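Braler (film)

Braler is an animated family film made by Semaan, a small animation studio, and released in cinemas in March. It tells the story of a young heron, also named Braler, who hatches late in the season and is left to find her own way down a long river to the marshes where the rest of her flock spends the winter. The film runs 73 minutes, a good deal shorter than most features of its kind, and it has been followed by a sequel, Braler Goes Home, which picks up the story a few years on.

Plot

The film opens in the reed beds of Flasdale, a valley at the top of the river, where the last egg of the year has still to hatch. The flock waits as long as it dares and then, with frost already on the banks, it leaves. Braler comes out of her shell two days later into a very quiet world indeed, and her first friend is an elderly otter who has never been farther downstream than the old mill (and who is, as she slowly admits over the course of the journey, a little afraid of it).

The two set off together. They pass through a flooded village, spend a night on a coal barge, and are separated for a while at the great weir, which is the longest and most exciting sequence in the picture. Braler, who has refused to fly up to this point, finally does so in order to look for the otter from the air. They reach the marshes just as the flock is getting ready to turn north again, and the film ends with Braler having to choose between going with them and staying on the river with her friend. Her choice is left open, much to the dismay of a great many children, and it is the sequel that gives the answer.

Production

Work on the film began as a four-minute short called The Late Egg, which contained only the hatching and the meeting with the otter. It was shown at the Jenalside children's film festival, where it was so warmly received that the studio decided to carry on with the story. All of the animation was done on computers, though the river backgrounds started out as paintings on paper, and the soft, slightly grainy look of the water comes from those paintings.

The water took the longest by far. The weir sequence alone is made up of 430 shots, many of them lasting less than a second, and it was rebuilt from the beginning after an early version proved too frightening for a test audience of small children. In the finished film the otter is seen safe on the far bank well before Braler finds her, so that the audience knows all is well even though the heroine doesn't.

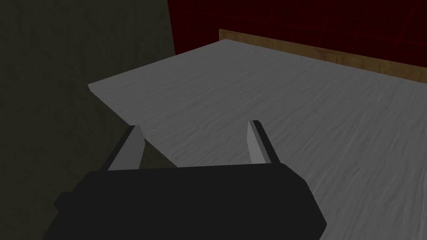 Semaan's own production blog had a comment under its entry on the weir which said that the change had spoiled the suspense for grown-ups but had let a nervous five-year-old sit through the whole thing without once hiding under a coat, and that this seemed a very fair trade. The studio replied that it had hoped for exactly that, and similar remarks have turned up under most of its later entries.

Voices and music

There is much less talking in Braler than one might expect. The heron herself doesn't speak a word until she has left Flasdale, and the flock is heard only in calls and wingbeats. The otter, on the other hand, hardly ever stops chattering, and a good part of the film's humor comes from her long and not very reliable stories about the river.

The score is written for a small group of players, with a clarinet for Braler and a bassoon for the otter. The two tunes are heard apart at first and come together in the barge scene, when the pair fall asleep under the tarpaulin. 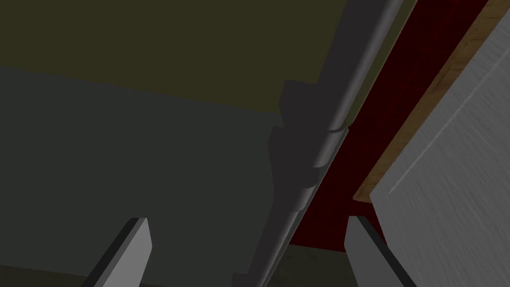
The same double tune returns at the very end, played more slowly, and it opens the sequel as well. A lullaby with words, sung over the closing credits, was added late in the work and has since become a favorite with school choirs.

Release

The film opened in Jenalside and was then shown on 500 screens.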